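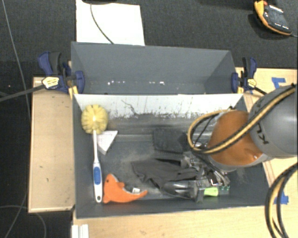

Foto: Elif Naz Başaran

Contrato de gas con precio fijo: ¿me pueden subir la tarifa a mitad de año?

Publicado en Energía y suministros

marga_tol
Hola. En octubre firmé con Brillell un contrato de gas natural a precio fijo por 2 años. Ahora me llega una carta en la que dicen que, por la evolución del mercado mayorista, van a actualizar el término variable a partir de la próxima factura. La última fue de 228 euros y no quiero ni pensar en la siguiente. La carta lleva fecha de 20 de junio y me dan 7 días para contestar. ¿Es legal? ¿Puedo irme a otra comercializadora sin penalización? Tengo calefacción y agua caliente con gas, el piso es de los años sesenta.

Uysal
Lo primero es mirar las condiciones particulares, no la carta. Busca el apartado de precios y comprueba si pone "fijo" para los dos términos o solo para uno. Hay contratos que fijan el término de energía y dejan abiertos los peajes, los impuestos y los cargos regulados. Si lo que suben son los peajes, lo normal es que puedan repercutirlos, porque no dependen de la empresa.

Si lo que tocan es el precio de la energía y tu contrato dice que es fijo durante todo el periodo, reclama por escrito. Pide que te indiquen en qué cláusula se apoyan y guarda el justificante - por teléfono no te sirve de mucho. Ante una modificación de condiciones, en general puedes rescindir sin penalización, pero confírmalo en el contrato antes de dar de baja nada. Si no te contestan o te dicen que no, ve a la oficina de consumo de tu municipio con la carta, el contrato y las últimas facturas.

Y no te des de baja directamente. Contrata con la nueva y que ella tramite el cambio, así no te quedas sin suministro.

Zindomley
A mí me pasó lo mismo con otra compañía y me cambié. Ahora pago menos, aunque también gasto menos, unos 2000 kWh al año, y solo cocino con gas.

marga_tol
Gracias. He mirado el contrato y pone fijo en el término de energía, de los peajes no dice nada. Esta tarde mando la reclamación por correo electrónico y pido copia de la cláusula.

Uysal
Bien. Adjunta también la carta que te enviaron.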